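Teaching sessions at Privthorpe: common questions

Do I need to know how to program?
No. You move the arms yourself, either by hand or from the remote station, and Memudeck records the motion.

By hand or by remote, which should I pick?
Guiding by hand is easier for slow jobs with one arm. Use the remote station when both arms have to work together, or when your own hands would block the head camera.

How many times do I show a task?
Plan on more than 100 good runs for a simple pick and place. Sorting into 2 containers usually takes longer to learn.

How long is a session?
Operators work 14 runs, then take a break. Tired operators make jerky moves, and those end up in the recording.

What if I drop something?
Stop, mark the run as failed and reset the table. Don't delete it. The Bultside team reviews failed runs separately.

Should objects go in the same spot each time?
No. Shift the object and turn it a little between runs. Leave open table around it so the fingers can come in from either side. 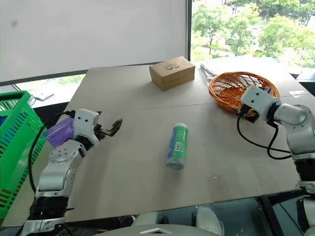 Both grippers over the table, with a can standing in the open area.

Can I change the height of the table?
Not during a set. Finish the set first, then log the new height.

Where do my recordings go?
They upload to the Adugna server when you close the session. You can replay them for 6 weeks.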